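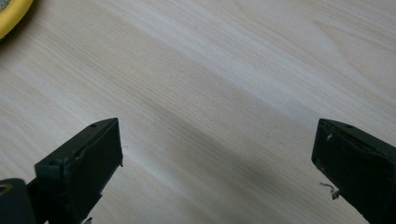 Cleaning a pale wood-look table without leaving streaks
Posted in Furniture and Surfaces

I bought a desk from Standum in August, light beige with a fine straight grain and a few of those lovely curved bits in the pattern, and I'm rather fond of it. My trouble is that I can't work out whether the top is real veneer or a printed finish, and the leaflet has long gone in the recycling. I've been wiping it with washing-up liquid and whenever the light falls across it I see smears. Is there a kinder way to clean it? I don't want to ruin it by guessing!

mimudska_attic

Treat it as veneer until you know better, that's what I'd do. Wring a soft cloth out in warm water until it's barely damp, go along the grain, then follow with a dry one straight away. I suspect your smears are soap left behind, so leave the washing-up liquid out for a week or two and see how you get on.
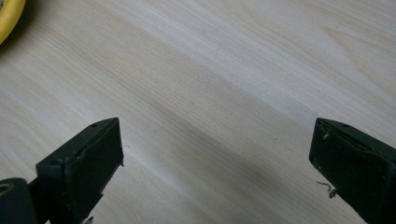 For the veneer puzzle, have a look at the edges and underneath if you can get down there (my knees complain, but it's worth it). On a printed top the pattern often repeats somewhere along its length, while real wood wanders as it pleases. Mine is 90 cm wide and I had to look for ages before I found two identical loops, so do be patient with it.

kettle_and_cloth

Spray polish. Works on everything.

Similus7

Please go easy on the spray polish! I used it on my old Kumsa table for almost 6 years and the build-up was dreadful, all cloudy patches and fingerprints. Damp cloth and dry cloth, as above, and try any new product on the underside first.

pottering_along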